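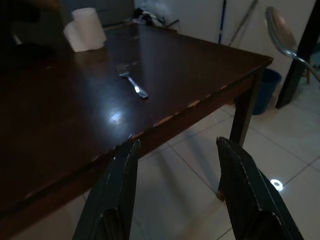
Second stop: Kos furniture workshop, Durnavgate

The April open day at Kos started in the repair room. The dark brown table there still had its gloss on top, but the front edge was chipped in several spots, down to the lighter wood. A fork and two rolls of toilet paper had been left on it.

Azra Nikolovski took our group through the edge repairs. She fills the chips first, then matches the colour with two thin coats of stain. The full job costs $509, or $98 for touching up the edge only.

Velimir Angelovski runs the timber store next door, which holds 700 boards. We had 20 minutes there before the bus left for Darnenum. Parking is behind the building, off the lane.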